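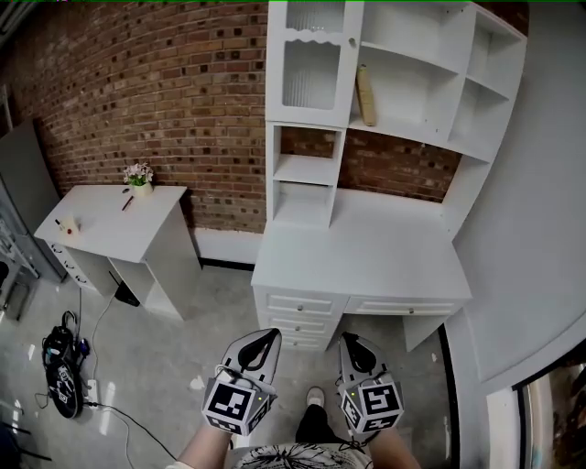
Submitted by E. Quansah

Reorganising a Shared Study Room: Storage, Desk Use and Small Objects
Final project report, Interior Planning Stream
Drodthorpe College of Design
October 23, 2020

1. Purpose of the project

The project examined how a small shared study room at Drodthorpe College could be made easier to use without buying new furniture. The room is used by students of the Interior Planning Stream for individual work and for assembling models. At the start of the term it held a number of items that had no fixed place, and users reported that the desks were often covered before work could begin.

The brief allowed 20 hours of work on site and a spending limit of 195 dollars. Changes to the walls, wiring and ceiling services were outside the scope.

2. Existing furniture

The main piece is a tall white desk with a built-in hutch. The hutch combines a glass-panelled cabinet door with open shelves and a narrow column of cubbies on the right. Two further open cubbies sit on the desktop under the glass door. A smaller white desk provides a second working place. The brick wall was left exposed, and it shows through the open back of the hutch.

The ribbed frosted glass in the cabinet door was considered an advantage. Contents behind it do not need to be arranged for display, and the cabinet was therefore assigned to supplies of mixed size and colour. The open shelves were assigned to objects in regular use.

A white open shelving unit with boxy compartments also stands against brick. Pin holes along the inner sides of some of its compartments were noted during the survey.

3. Method

All loose items were listed before anything was moved. The list came to 46 entries. Each item was then placed in one of the following groups:

Paper and drawings
Tools and small equipment
Bottles and containers
Reference books
Items to be returned to their owners

Rolled paper proved the most difficult group. A tube takes up little room by itself but will not stand or lie neatly in a square cubby. One tan tube remained at an angle on the lowest open shelf of the hutch while other locations were tested. Upright storage beside the smaller desk was tried in the second week and rejected, as users had to reach around a chair.

Bottles were treated as a separate group on account of their height. The usable height of each compartment was measured before bottles were assigned to it, and decorated bottles were kept for the display exercise described in Section 4.

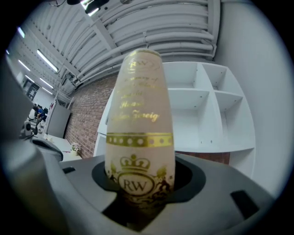
Figure 2. Pink bottle with gold crest and "RW" monogram, with the white shelving unit behind.

4. Display exercise

The course requires one element of display in every storage project. A matte blush-pink bottle with metallic gold printing was selected. Its colour is soft beside the red brick and remains distinct from the white shelving. The gold band and the crown above the oval give it a clear front, so its orientation on the shelf matters. It was agreed that the crest should face the room and that the adjoining compartments should be left clear.

The Molska method, taught in the second-year storage unit, recommends that display objects be kept at or near eye level. This guidance was followed.

5. Results

Of the 195 dollars available, only a small part was spent, mainly on labels and shelf liners. The desktop of the larger desk was adopted as a clear zone, to be emptied at the end of each session. Users found the cubbies on the right of the hutch suitable for personal items but asked for larger labels.

The return group was slow to resolve. Two items were still unclaimed when this report was written and have been passed to the Pinditz Building office.

6. Recommendations

The paper tubes should be given a purpose-made rack before the April review. Labels should be reprinted in a larger size. The item list should be checked at the start of each term by the students assigned to the room, and a copy kept inside the glass-doored cabinet.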